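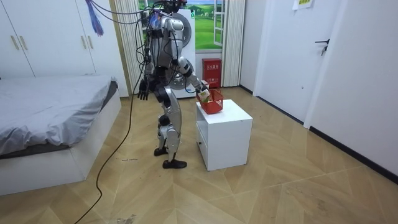

Checklists / Residential / Bedrooms

Furnished Unit Inspection: Bedroom Section
Property: Landmont, Unit 8
Inspector: Ruan Nkosi
Reviewed by: Snežana Begović
Period: August

Rating key: S = satisfactory, M = monitor, R = repair before next occupancy, N/A = not applicable

1. Doors and exit route
1.1 Door opens fully and latches — S
1.2 Clear path from bed to door — S
1.3 Door closer — N/A
Comment: Strike plate screws had backed out. Tightened on site. Recheck at next visit.

2. Windows
2.1 Sash opens and stays open without a prop — R
2.2 Opening limiter fitted and engages — S
2.3 Blind cords secured to wall cleat — M
Comment: Left sash drops under its own weight. Balance to be replaced. The cord cleat is fitted but set too low for a unit that may be let to families. Move it up and reinspect.

3. Smoke and carbon monoxide alarms
3.1 Smoke alarm present, sounds on test button — S
3.2 Alarm within service life — M
3.3 Carbon monoxide alarm within hearing distance of bed — S
Comment: The date stamp on the smoke alarm is hard to read under paint. Replace the unit and log the new one under work order 2914. Do not paint over the replacement.

4. Electrical
4.1 Outlet covers intact — S
4.2 Outlets grip plug firmly — R
4.3 No extension cord used as permanent wiring — S
4.4 Light switch free of heat marks — S
Comment: The outlet behind the headboard is loose in its box. Circuit labeled and isolated pending repair. Thabiso Sibiya to attend.

5. Furniture and storage
5.1 Tall furniture anchored to wall — M
5.2 Drawers and doors do not open on their own — S
5.3 Items on top of cabinets stable — S
Comment: The wardrobe has 2 anchor straps, one of them slack. Retension and pull test. Open baskets are acceptable on top of low cabinets if nothing heavy goes in them.

6. Heating and moisture
6.1 Heater clear of bedding and curtains — S
6.2 No staining at ceiling or outside corners — M
Comment: Faint mark in the outside corner, dry on meter. Same size as at the last inspection. Gutter above to be cleaned before the rain season.

Items rated R must be closed by the owner's agent, Nosipho Sibiya, before keys are released. Items rated M carry over to the next form.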